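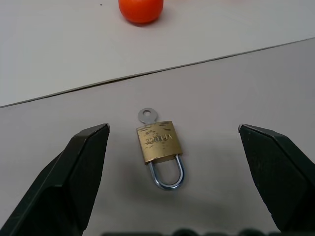 A brass padlock with a scratched face, stamped VH10C8.

Blöndal to Change Lease Return Procedure at Tridovville and Dramby

TRIDOVVILLE, Oct 21, 2002. Blöndal Vehicle Leasing has announced changes to the way leased cars and light vans are returned at the end of their contracts. The new procedure will apply at the company's two return centers, in Tridovville and Dramby, and covers both personal and business customers.

Under the current arrangement, a vehicle is inspected after the customer has left the center, and a statement of any charges is sent by mail. Blöndal said the delay between return and inspection had been the leading source of customer complaints in the past year. Under the new procedure, the inspection will be carried out while the customer is present, and both parties will sign the condition report before the keys are handed over.

"Customers have told us that they want to see the report and discuss it on the spot," said Oluf Ragnarsson, director of customer operations. "The inspector will go over each item with the driver. If there is a disagreement, it will be written on the report at that time."

The company received 2602 vehicles at the end of their contracts in its last business year, compared with 2293 the year before. The increase was due mainly to a large group of three-year contracts signed when the Dramby center opened. Most of the vehicles returned were passenger cars. The rest were light vans leased by small businesses.

Blöndal will also change how it bills for excess mileage. Customers who go over their contract limit by 1000 miles or less will no longer be charged for the extra distance. Above that level, the rate stated in the contract will apply to the miles beyond the allowance. The change does not affect customers who have already received a final statement.

Charges for damage will continue to be based on the printed wear guide supplied with each contract. Light marks on bumpers, small stone chips on the hood and normal wear to seats and carpets are not charged. Cracked glass, missing keys, torn upholstery and dents that have broken the paint remain the responsibility of the customer. A revised edition of the guide, with clearer wording on wheels and tires, will be mailed to all current customers before the new procedure takes effect in March.

Inspections will be recorded using the Hultari return form, which replaces the separate forms now used at each center. The form lists the mileage, the service record, the condition of the body and interior, and the items returned with the vehicle. Customers will be given a copy before they leave.

King-fai Tai, manager of the Dramby center, said that returns would be handled by appointment under the new system. "An inspection done properly takes time, and we want drivers to know when they will be seen," Mr. Tai said. He added that the Dramby center would extend its hours at the end of each month, when the largest number of contracts expire. Hours at Tridovville will remain the same.

Customers are asked to bring the registration papers, all sets of keys, the owner's manual and the stamped service booklet to the appointment. Vehicles should be washed beforehand, and personal belongings should be removed. A vehicle that is too dirty to be inspected may be given a new appointment, and the contract will be extended at the daily rate until that appointment takes place.

Customers who disagree with a charge may request a second inspection in writing. It will be carried out by an inspector from the other center, and the vehicle will not be sold until a decision has been issued. Requests must be made before the final statement is paid.

Business customers with several vehicles on contract may ask for an inspection at their own place of business. Mr. Ragnarsson said that this service would be offered first to companies near Tridovville and that a decision on extending it to the Dramby area would be made later.

Monthly payments on existing contracts are not affected by the changes.

Contact Blöndal Vehicle Leasing, Tridovville | Copyright 2002 Blöndal. All rights reserved. | Back to top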